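Reading time: 6 min

Desktop Hardware, Unit 3: Taking a Tower Apart in the Right Order
Course notes, Skavdale evening program
Notes by Halfdan Bach, with additions by Preben Hjaltadóttir

Last week we had covers on and talked about airflow. Now we get to open things up, and I think this is the best session of the whole course! A desktop tower looks like a mess of wires the first time you see inside one, but there is a real logic to it, and once you have stripped one machine you can find your way around almost any other.

Before you touch anything

Shut the machine down, pull the power cord, then hold the power button in for a few seconds. Clip your wrist strap to bare metal on the case. Lay the tower on its side so the motherboard faces up, flat like a tray. Please don't work on a standing tower. Screws fall into the power supply and then we all spend the break shaking it over a towel.

You have 20 minutes for the teardown and as long as you like for putting it back. Write down each part as it comes out, in order, on the Orar sheet. When you rebuild, you read the sheet from the bottom up.

3.1 Finding your way around

Start with the big landmarks. The power supply is the large metal box with the label full of tiny certification marks. Read that label! It tells you the wattage and the voltages, and one of the homework questions needs it. The drive cage is the metal frame with holes punched in it. The motherboard is the big circuit board that everything else plugs into, and on it you should be able to pick out the memory slots (long, thin, side by side in a row) and the expansion slots (also long, but nearer the back of the case where the metal brackets go).

Look for color too. On many business desktops, blue plastic marks a part you are meant to press, slide or unclip by hand. It's a lovely bit of design and it saves you hunting for a screwdriver. Blue on a slot or a cable is a different matter, so don't go pulling on everything blue.

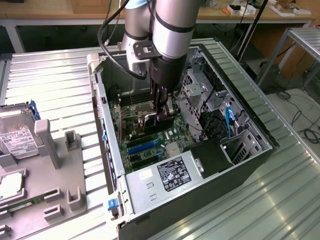

Fig. 3.1. Expansion card in its slot, metal bracket upright. The hard drive is already in the parts tray at left, with its blue rails.

3.2 Drives and expansion cards

The hard drive comes out first. Unplug the data cable and the power cable at the drive end, holding the plug and never the wire. SATA plugs often have a small metal spring; press it and the plug slides off with no force at all. Then squeeze the rails and draw the drive straight out. Set it in the tray label side up, so you can copy the model and capacity without handling it again.

Cards come next. A card is held in two places, and people nearly always forget one of them:

- the bracket, at the back of the case, by a screw or a hinged clamp
- the edge connector, down in the slot, sometimes with a little catch at the far end

Free the bracket, check for a catch, then lift straight up with even pressure at both ends. If it won't move, stop and look again. Rocking the card a tiny bit along its length is fine. Rocking it side to side can crack the slot. Hold it by the bracket and the edges and keep your fingers off the gold contacts.

(Preben's addition: the practice cards from Kvaran are a tight fit. Be patient with them. They do come out.)

3.3 Memory

Push the latch at the end of the slot outward and the module pops up. Some boards latch at both ends, some at one. Each module has a notch that is off center, so it only goes back in one way around. Note which slots were filled before you pull anything, as many boards care about which pair you use.

3.4 The processor socket

My favorite part! With the cooler off, you get to see how the processor is held. On the lever type we use, you press the lever down slightly, ease it out from under its hook and swing it all the way up. The metal load frame then lifts open and the processor can be picked up by its edges, straight up, no tilting.

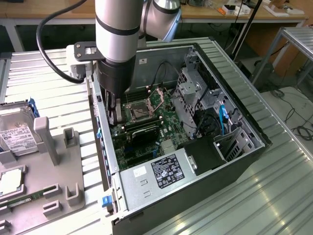

Fig. 3.2. Empty CPU socket, lever and frame open. Memory slots to the left of it.

Treat an open socket as the most delicate thing in the room. In the socket types where the pins sit in the board, they are fine springy contacts and one bent pin can stop the machine from starting. Don't blow on it, don't touch it, don't hold a screwdriver over it. If you are leaving the bench, fit a plastic socket cover from the Jornano box.

To refit, match the small triangle on the processor to the mark on the socket, and line up the notches. Lower it, let go, and only then close the frame and the lever. The lever takes a firm push, and that part is normal. The processor itself needs no push whatsoever.

Homework for Unit 3

1. Copy out the wattage from your power supply label.
2. Sketch your board from above and mark the memory slots, expansion slots and socket.
3. Write up to 200 words on the step that gave you the most trouble.
4. Read section 6 of the course book, on thermal paste.

Bring your Orar sheet next time, even if it's covered in crossings out.

Questions: Halfdan Bach, Skavdale, extension 3179 | Back to top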